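Teleoperation Group, Notebook 3
Saturday, August
Entry by: Armindo Abreu
Operators on shift: Hauwa Okonkwo (morning), Oluwatosin Shehu (afternoon)
Task: Bathroom, toilet lid, close from raised position
Session started 8:40 a.m.

Purpose of the session

The aim was to collect remote-control demonstrations of the lid-closing task in the simulated bathroom, using the revised hand controller mapping from Cinzia Melis. The previous mapping scaled hand motion to arm motion one to one at all times. The revised mapping reduces the scale to one half when the operator holds the side button. Both operators were asked to use the reduced scale only for contact with the lid and to make the approach at full scale.

A second aim was to settle the question raised by Ngozi Tamuno at the last review, namely whether the starting pose should be fixed or varied. It was varied today. The log records the starting pose for each attempt, so the fixed-pose subset can be recovered later if it is wanted.

Scene and starting condition

The scene is Fullska bathroom, variant with the cube-pattern floor. The lid starts fully raised against the wall. The robot starts at a distance and must drive forward before either arm can reach. Both grippers start open, and the operator is expected to keep them clear of the floor during the drive. Floor contact ends the attempt automatically.

The glass partition on the right side has full collision geometry in this variant. Operators who drive in on a curved path should approach from the left and straighten before the last meter.
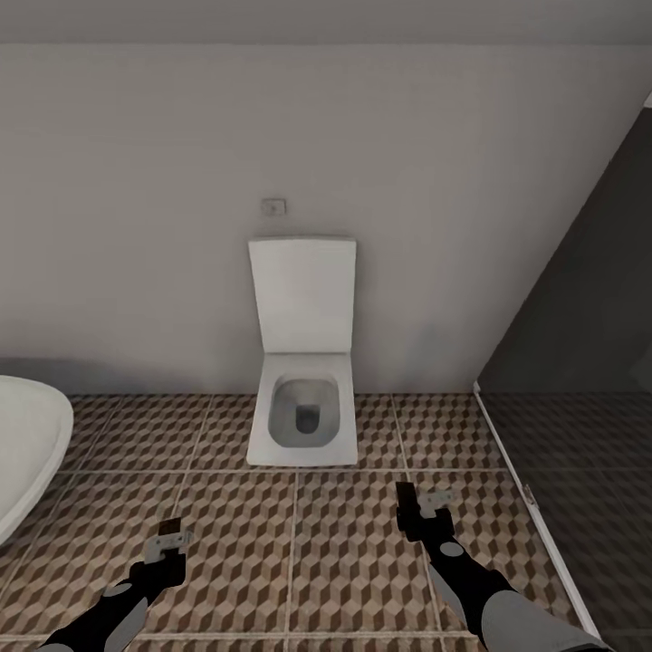 Procedure as followed

1. Reset the scene and confirm the lid angle in the state panel.
2. Operator takes the controllers and holds still for two seconds while the offsets are zeroed.
3. Drive forward with the thumb stick until the base is within reach of the lid.
4. Raise the right arm and place the finger behind the upper corner of the lid.
5. Hold the side button and draw the lid forward past its balance point.
6. Follow the lid down with the back of the gripper. Do not let it drop.
7. Withdraw both arms and press the end key.

Step 6 was changed during the morning. The original wording allowed the operator to release the lid once it was past balance. Hauwa Okonkwo pointed out that a policy trained on such demonstrations would learn to let go at an angle that only suits this particular hinge. All attempts after the tenth follow the lid down. The first ten are kept under a separate label and should not be mixed with the others.

Results

Attempts recorded: 54
Longest attempt: 3947 control steps
Shortest accepted attempt: 787 control steps

The longest attempt was accepted, although it contains a long pause in which the operator was looking for a usable line to the corner of the lid. The pause should be trimmed before training. Codis has a trimming option for idle segments, but it removes slow contact motion as well when left at its default threshold. I recommend trimming by hand for this session.

Attempts that ended in floor contact were nearly all from the first hour. They stopped when Oluwatosin Shehu suggested raising the default hand height at zeroing, so that a relaxed wrist no longer places the fingers close to the tiles. The new value is saved in the Wuder profile for both operators. It should be copied to the shared profile once Cinzia Melis has reviewed it.

Observations on the close approach

The head view is steep at close range. With the base fully forward, the operator looks down into the bowl and sees the front of the torso at the bottom of the view, with the arms extended on both sides of it. Depth is difficult to judge from this angle. The vertical grout lines proved to be the most useful reference, and both operators adopted the practice of placing the grippers on either side of the center line before raising an arm.

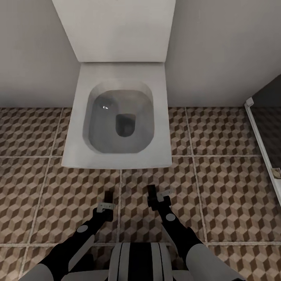

The left arm has no role in the task as written, and its treatment differed between operators. Hauwa Okonkwo kept it forward and level with the right. Oluwatosin Shehu drew it back toward the torso before contact. Either is acceptable to the success check, but a mixed set teaches the policy two habits for the same situation. For the next session the left arm is to stay forward and still. I have added this to the operator sheet.

The change of scale at the side button causes a small jump in the arm if the hand is moving when the button is pressed. It is visible in the recorded joint positions as a single step. Cinzia Melis is aware of it and proposes to blend the scale over a short interval. Until that is done, operators should stop the hand before pressing.

Storage

Raw recordings are on the Ogundipe drive under the session folder. State logs and camera streams were checked against each other for frame count, and one attempt was set aside with a mismatch in the head camera stream. It ends at step 1555 while the state log continues. Cause not known. The attempt has not been deleted.

Open items

Blend the scale change (Melis)
Relabel the first ten attempts (Abreu)
Decision on fixed or varied starting pose, after a first training run (Tamuno)
Hand-trim the long attempt (Shehu)
Repeat the session with the lid starting half raised (Okonkwo, Abreu)

Session closed 4:15 p.m. Controllers returned to the charging shelf. The left controller was slow to pair after lunch and should be checked before the next use.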